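Search this site Search Go

About the Valtside Cooking School

We teach people to cook dinner. Not wedding cakes, not sugar sculpture (although one of our evening students once made a pretty decent swan out of choux), just the kind of food you can put on the table on a regular night and feel good about. The school started with Theda Kröger, a borrowed church kitchen and a class of six, four of whom had come in the wrong door looking for the choir. They stayed for the soup, and two of them still come.

That was in Valtside, in the old part of town, and we never wanted to be anywhere else. Today we have our own place on Ostermann Street, in what used to be a hardware store. The long oak counter where they cut keys is still here and it's where we roll pasta. There are two teaching kitchens, a small library of cookbooks that you are welcome to borrow, and a back yard with herbs in tubs that do better some years than others. The sage is unstoppable. The basil, well, we keep trying!

What we teach

Our main course is called First 31. It covers thirty-one dishes over one season, and by the end of it you'll have made every one of them at least once with your own hands. We picked the list by arguing about it for most of a winter. There's a roast chicken, a pot of beans, three kinds of soup, flatbread, a proper omelet, a lemon cake that forgives almost anything. There is also a cabbage dish that people groan about when they see it on the schedule and then ask for the recipe. Every year we swap one or two dishes out, and every year somebody writes to us in defense of the one that left.

If you've already got the basics, we run shorter classes on bread, pickles, fish, and cooking from whatever is in the fridge. The last one is Theda's favorite to teach. She asks everyone to bring three things from home that need using up, puts it all on the counter, and the class works out a meal from there. She has seen some strange counters. The best night so far was turnips, half a jar of tahini and a lot of leftover rice, and we still make a version of it for staff lunch.

Lunches to go

A few years in, students started asking what to do about the other meal, the one you eat at your desk or on a bench or in the truck. So we added a class on packed lunches, and it has grown into one of the things we like doing most – partly for the food, and partly for the conversations, because everyone who walks in has strong feelings about sandwiches.

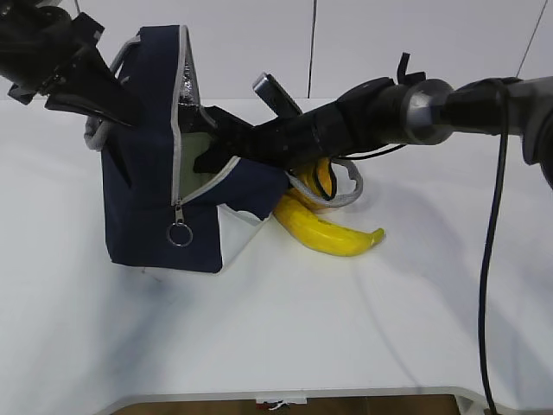 We spend the first evening on salads that hold up until noon, with the dressing kept apart and the crunchy stuff on top. The second is for things that taste good cold, like frittata, sesame noodles and lentils with a lot of parsley. We talk about keeping food cold safely, too, and about how to cook once and get four lunches out of it without being sick of them by the third. Parents come for this class and so do nurses, bus drivers, and one retired surveyor who says he just likes eating outdoors.

How a class works

Classes are small, and everybody cooks. You won't be sitting in rows watching us chop. You get an apron, a board, a knife that's been sharpened that week and a place at the counter, and then we all get going together. Evening classes start at 6:30 and finish when we've eaten and done the dishes. Yes, you do dishes. People have made real friends over that sink.

You don't need to know anything before you come. If you have an allergy or there's something you don't eat, put it on the sign-up form and we'll plan for it.

Around town

Most of our vegetables come from Jaltwood Farm, up the river road, and each May we take students out there for a day to pick asparagus and cook it in the field. It rained on us last time and it was still a wonderful day! Our flour is from the Drodavero mill, which lets us bring the bread class in to see the stones running. You'll go home with flour in your hair.

We also cook a free supper for the neighborhood once a season. The first one fed about 100 people and we ran out of plates. Now we own 300 plates, bought from a hotel that was closing, and we lend them out for block parties and family reunions – just ask at the front desk and bring them back clean.

Come say hello

The door is open in the afternoons and there's usually something on the stove. Stop by, look through the cookbooks, ask about the next First 31. If Theda is in, she'll probably hand you a spoon and ask whether it needs salt.

Page last updated: May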